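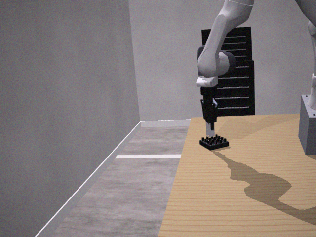

Simulated arm and gripper over the pegged block, from my Murnholm project.

Remote demonstrations in simulation: how to stop my hand from spoiling the last few centimetres?

Posted by Seraina Eder, Nov 29, 2025

Hello all. I am writing from a small training workshop where we try to teach an arm some simple tasks by demonstration. I started in October and I am still a beginner, so please forgive me if my words are not the correct ones.

I drive the simulated arm by remote control with a hand controller and record each attempt. Later the recordings are used to train the policy. The task is to bring the gripper down to a small black block with pegs on it, which lies near the left edge of the table. I have now 40 demonstrations. The long movement across the table is good in nearly all of them. The problem begins when I am close. I slow down, I stop, I correct to the left, I correct back, and then I go down. When I play the trained policy it copies exactly this behaviour. It hangs over the block and trembles, and sometimes it never goes down at all.

My questions are these. Should I delete the demonstrations with much hesitation, or cut only the slow part out? And is it better to use a fixed view, or to let myself move the view while I am driving? At present I move it often, and the policy of course gets only the fixed one.

I use Layug for the recording, with the standard settings. I did not change the speed scale because I did not understand the page about it.

Thank you in advance for your patience.

Jitendra Saxena

Delete the bad ones and record again. Forty is not many, you can do it in one afternoon. Also turn down the speed scale.

Shayne Gilchrist

I had the same trouble last year and I do not fully agree with deleting. Before you throw anything away, sort the recordings by length and watch the longest 11. In my case most of them had one long pause in the same place, directly above the target, where I was waiting to be sure of the height. Such a pause teaches the policy that standing still is a correct answer there. If the arm does not move at all, you can cut out these steps and keep the rest. But if you were making real corrections, please leave them in. They are useful, as the policy must also learn how to come back when it is a little wrong.

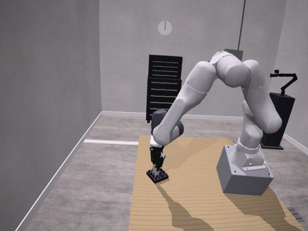 Regarding the view, I would fix it and drive only from what the policy will get. If you need to turn the view to find the height, you are using information which the policy does not have, and it cannot learn your decision from its own pictures. It is uncomfortable for the first demonstrations, then your eye gets used to it. What helped me was to look at the shadow on the table. In your second picture the dark one starts just below the board, so it is close to the place where the fingertips are, and you can try to judge the height by how it moves when you go down. For this reason I would not change the lights between recordings until the simple case works.

One more small thing. Make the speed scale lower only for the last part, if your controller has a spare button. In Layug it is possible to put the scale on a button, under the input menu. With low speed everywhere, as Jitendra proposes, my recordings became very long and my hand became tired, and a tired hand makes more stops.

Seraina Eder

Thank you both. I looked at the longest ones and there is indeed a pause above the block, in one of them it is 1791 steps long, because I had answered the telephone. I will cut the pauses and record a new set with the fixed view. I found the input menu also.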